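Stollby mobile arm: gripper service and cabinet position check
Drekinel workshop, Jodcombe
1 Oct 2023

Notes and one picture from the scheduled service of the Stollby unit. Work by Alžběta Šťastný. The unit is due at some 4000 gripper cycles or at the first dropped object, whichever comes first.

Finger blocks
Both blocks removed, cleaned with a lint-free cloth and refitted. Screws replaced, old ones discarded. The blocks must sit flush against the carrier before the screws are tightened; a small gap on one side shows up later as a twisted grasp.

Wrist
Cover off, connector reseated, cover on. Slight play was noted at the last joint and taken out by retightening the clamp ring in three passes. Repeat the check in November.

Arm zero
Joint offsets were read before and after the work. The shoulder had drifted by 3 counts and was reset. All other joints were left as found. Offsets are stored in the Tsai controller under slot 20; the previous set is kept in slot 124 and should not be overwritten until the next service is signed off.

Base
Wheels cleared of thread and carpet fiber. Drive belts inspected, no adjustment made. Floor cables on the approach side should be checked before each low run.

Cabinet position
The drawer cabinet is the reference for low reach. It stands between the two desks and is used for checking the arm near floor level and at the height of the top panel. If the cabinet is moved, teach the front corner again before running any stored path. Use slow speed for the first pass and keep a hand on the stop button.

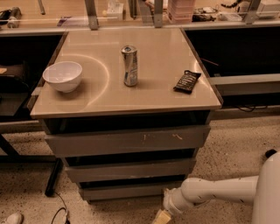
Drawer cabinet with bowl, can and snack bar wrapper on top; arm at the front right corner, gripper low.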